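Ditmont Sculpture Collection — Frequently Asked Questions

Last updated 19/05/2025

Which works are covered by this page?
The 101 works held in the permanent collection at Ditmont. Works on loan from other owners follow the terms of their own loan agreements. 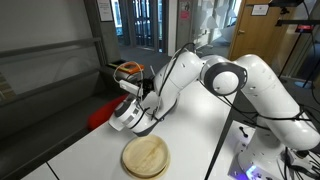
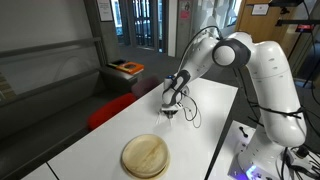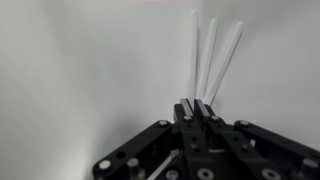

First and second: robot arm over a white table. Third: gripper holding three thin white strips.

Where are the works kept?
Large steel and stone pieces stand in the outdoor court. Wood, plaster and paper works are kept indoors in the Melnyk Wing. Works not on view are in storage and can be seen by appointment.

How do I ask to see a work in storage?
Send the catalog number and the purpose of the visit to the collection office. Allow 12 working days for a reply. Visits last up to two hours and are limited to four people.

What is the difference between a cast and an edition?
A cast is a single object made from a mold. An edition is the full set of casts the artist has approved. The edition number is given in the catalog as a fraction, for example 2/6. Artist's proofs are marked AP and are numbered separately.

Why is the size in the catalog different from the size on the wall label?
Catalog sizes leave out the base unless the base is part of the work. Labels printed before the March revision include it. Where the two differ, use the catalog.

Can I touch the outdoor sculptures?
No, with one exception. Kaltano, in the north corner of the court, was made to be handled. Its surface is waxed twice a year and is closed to visitors for two days each time.

Is Zamudance on view?
Zamudance is in room 29. It is a hanging work in bent ash and is shown at low light — flash and tripods are not allowed in this room.

Can I reproduce a photograph of a work?
Personal use needs no permit. For print or commercial use, fill in form 159 and attach a page proof. Copyright in most works stays with the artist or the estate, and a second permission may be needed from them.

Does the collection value or authenticate sculpture?
No. Contact a qualified appraiser.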